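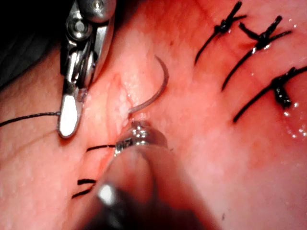 Section 4. Interrupted stitches on the Lurnemer practice pad

Interrupted stitches are tied and cut one at a time, so each one holds on its own if its neighbor fails. Work from one end of the incision to the other and keep your finished knots in view, like the row of three black ones on the right, to judge the spacing of the next. A curved needle should follow its own arc through the tissue. Pushing it straight will tear the edge.

Before you start

Cut the black practice thread to 15 cm. Longer pieces tangle. Set the light so that the incision line is not in shadow.

Placing a stitch

1. Grip the needle with the driver, a little behind the middle of the curve.
2. Steady the wound edge with the second instrument. Press lightly.
3. Enter at a right angle to the surface and rotate your wrist until the tip shows in the incision.
4. Release, grip again from inside the wound, and repeat on the far edge.
5. Draw the thread through until a short tail remains on the entry side.
6. Tie a surgeon's knot, then two single throws in opposite directions.
7. Trim both ends, leaving short tails.

Caution: Do not grip the needle by its tip. A bent or blunted needle goes in the sharps container.

Note: If the edges pucker, the knot is too tight. Cut it out and place the stitch again. Edges should meet without rolling inward.

After practice

Count needles before closing the tray. Rinse the pad in cool water and lay it flat to dry. Replace the pad after 200 stitches, or sooner if the surface splits. Replacement pads are ordered through Treden; ask for Danica Pavlović.

Continue to Section 5 for the continuous stitch.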